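Red cloth and white quilted bedspread, will it run??

Asked by Ga-eun Shin, Saturday, October 24, 2026

Doing the spare room at my mum's in Prumton before visitors come. Bedspread is white, quilted, printed with big leaves and plants in a few colours. Also got a red cloth, woven, goes on the bedside table. Both need a wash and I've only time for one load. Cloth is fairly new, never been washed by me. Label gone. 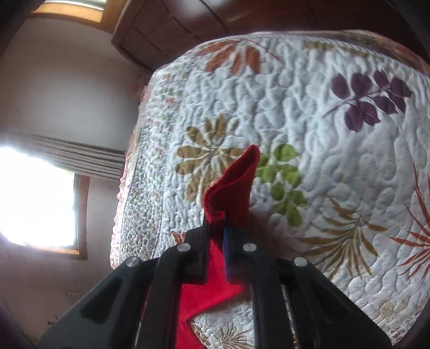

Marwan Kanaan: don't. Red is always the one that gets you. Wash it alone, cool, and see what colour the water goes. If you must know now, damp a corner and press it hard on a bit of old white sheet for a minute — any pink at all, keep them apart for good.

And the quilting holds on to dye, all those little stitched channels. I had a pink patch in one for years.

Reply from Seul-gi Oh
Colour catcher sheets, put two in, 30 degrees, fine. Never had a problem

Reply from Nam-gil Bang
Agree with Marwan. Would add, is your machine even big enough for the bedspread? Mine isnt, I take it to the launderette in Bunville, 8 quid and it comes out properly rinsed. Cloth you can do in the sink in five minutes. Dry the bedspread flat if you can or the filling goes lumpy — turn it a few tmes.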